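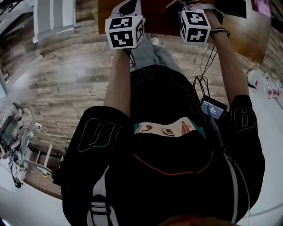
Home | News | People | Contact

Erlinda Malabanan wanted hand data without gloves. "Gloves change how you grab stuff," she says, between calls. Her group at Trokine collects human demos and trains arm policies from them, no teleop. Each hand carries a white cube with black and white patterns on the faces, tracked for position. Forearms bare, cables running back to the body. "Cables are the worst part - ask anyone who's worn it."

The result so far: 1,312 demos from 18 people. Biggest suprise was the wrist angle. "We threw out 200 early ones, markers had slipped." Retrained on the rest, and the arm quit overshooting on 6 of the test tasks. Paper in June, maybe. "Dexter says sooner. Dexter isnt writing it."

Related
Jerome Gatchalian on cheap force sensing
Juketti opens its grasp logs
Notes from Pastusholm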